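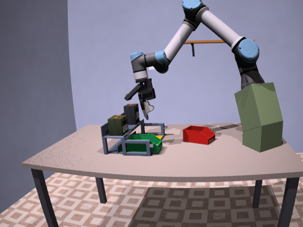
Gallery: collecting examples in simulation

On this page I put together the notes and the picture from our July work on the bin and rack task. My name is Olesia Polishchuk and I am responsible for the example collection at Erkico. Several people from the Drosten office asked me how the examples are made and what is inside them, so I try to answer here in everyday words. The page will grow when there is more to show. Last change: 2020-07-22.

The set has at this moment 3949 recorded episodes. Of these, 1895 are marked as good for training. The others are kept too, in a separate folder, and please do not delete them. We use them when we want to teach the system what a bad grasp is.

The table

All episodes in this part use the same furniture: a light beige table, a grey metal rack on the left, a red bin near the middle and a green bin under the shelf of the rack. The arm has its base on the right side. We call this layout Uvwood. The name has no deep meaning, it was the name of the first file and it stayed.

The rack

Two boxes rest on the upper shelf, a dark olive-green one in front and a taller charcoal one behind it. Both have small white labels on the front and small orange markings on the top edges. For a learning system this is a more difficult pair than two boxes of bright colours. The colours are near to each other, and one box covers a part of the other from some views.

The gripper

It is a parallel-jaw type with two fingers, and it hovers just above the charcoal box and a little to the right of it. In our notes this moment is called "pre-grasp". We ask the operators to make a short stop there before they close the fingers. The stop should be visible in the recording, but it should not be long. In the first version of the set the stops were very different from person to person, and the trained model copied this: it waited over the box like somebody who forgot why he came into the room.

The red bin

Empty, with a sloped open front and a small label tab. In this group of episodes the red bin is the target. The box should go in with its label to the front, if possible. When the label is turned to the side, the episode is still good. When the box lies over the rim of the bin, the episode is not good, also if it falls inside later by itself.

The green bin

It sits inside the rack, below the shelf, and a little bit of something yellow can be seen behind its rim. The green bin is not used in this group. We leave it there so that the system learns to work with other things near the rack. Operators should not touch it with the gripper. If it moves, please write "bin moved" in the comment field and continue.

The green blocks

Two olive-green box-shaped blocks are stacked at the right rear corner of the table and they hide the base of the arm. One of them has nearly the same colour as the front box on the rack. I wanted to take them away, and Onyshchenko asked me to leave them. He was right, I think – the model which was trained without them had a bad time when we put them back.

The floor and the wall

Beige and brown tiles with diamonds and squares, and a pale lavender-blue wall with a thin wooden shelf. These are only background. The program changes them between groups: another floor, another wall, another light. The faint shadows of the arm on the table top change together with the light. We do not choose the backgrounds by hand, because we always chose the same nice ones.

How one episode is made

The operator reads the instruction on the second monitor, for example "put the charcoal box into the red bin". Then he or she moves the arm with the hand controller and presses the left pedal at the end. An episode should be one smooth try. If the box slips, it is allowed to take it again one time. After the second slip, stop and press the right pedal.

We had 27 different instructions in July. Four of them I will remove, because two operators understood them in two ways. "Put it behind the other one" was the worst. Behind from the side of the arm, or behind from the side of the person? I still do not know what I meant when I wrote it.

About checking

Every episode is watched by a second person, at double speed. It takes roughly half of a working day for one group. The person who checks must not be the person who recorded. Please use the marks "good", "bad" and "ask", and no other words. I found "almost good" in several places and I had to look at all of these again.

Still to do

New labels for the boxes, so that the text on them is not repeated in all groups. A group with the red bin on the other side of the rack. A better description of the pre-grasp stop for new operators in Drosten – the old one is too long and only I like it.

If you find a mistake on this page, in the facts or in my English, write to me and I will correct it.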